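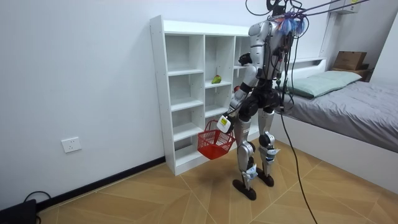

Can a home workshop get a walking robot to put the groceries away?

Sometimes, slowly, and with a person standing close by. That is the position of the Plombridge shared workshop, which is releasing notes on its humanoid build this March and asks readers not to expect much.

The job is small. The robot takes a red mesh basket in one hand and works at a white cube shelf with the other, moving fruit between the two. A green pear-shaped fruit is a typical load. The members tried the task 200 times and counted a run as good only if the fruit ended up where it was meant to go and no one touched the machine. Nine runs passed.

"I have read a lot of announcements about household robots, and I didn't want to write another one," said Horațiu Pop, who leads the build. "Ours is on a tether. It has cables down its back and one across the floor, and you have to mind your feet. I would not leave it alone with a bag of eggs."

Pop doubts the task is worth automating at all. A good run takes over 60 seconds for one piece of fruit. The control software, called Fikre, runs on an old Asus laptop and still loses track of the shelf when the light changes. The two hands, one black and one white, need separate settings, and the members disagree about whether to keep both.

The workshop is not selling anything, has set no date for an untethered version and makes no claims about safety around children or pets. Build notes, including the failed runs, can be read at the Lostlow tool library on Monday from 6 p.m. Questions about the build will be taken there. There will be no demonstration.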